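Mellura Counter Kit — Trial Review, Second Progress Report
Prepared for the Durnolero Fund by Da-eun Shim
Nov 3, 2022
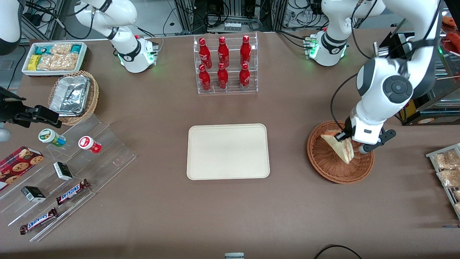 Dong-hyun Seok wrote back after the first report that he would like to hear less about what the kit can do on a good day and more about what a small shop would be getting for its money, and I have tried to keep that in front of me all the way through this one.

So, the plain part first. The Mellura kit is a two-arm package sold to convenience counters and lunch rooms, and we have had it on our bench in Sutham since April. The task set is filling a customer's tray from a mixed table: bottled drinks, candy bars, bags of crackers, sandwiches from a basket. We have now logged 1,973 picks, and I'm happy to say the boxed and bottled goods have become almost boring to watch.

Sandwiches remain the hard item, as I warned you they would. The black parallel fingers hold a triangular sandwich well enough, but the bread is soft and the filling shifts, and the factory grip setting was far too firm for it. Son, the reseller, sent us a gentler profile in the third software update and things have improved a good deal — though I would still not promise it to a busy shop at noon.

Setup took us 12 hours spread over several days, much of it spent on cable routing, and the manual deserves a rewrite. Support has been kind and quick. We opened 27 tickets and all but 3 are closed. The open ones concern wicker baskets, whose woven rims the planner treats with more caution than we'd like, so the arm slows down near them.

For the next period we would like to keep the same kit, add wrapped rolls to the list, and ask Son for a written price on the yearly service plan. The quote we have leaves out replacement fingers, and Dong-hyun will certainly want that figure.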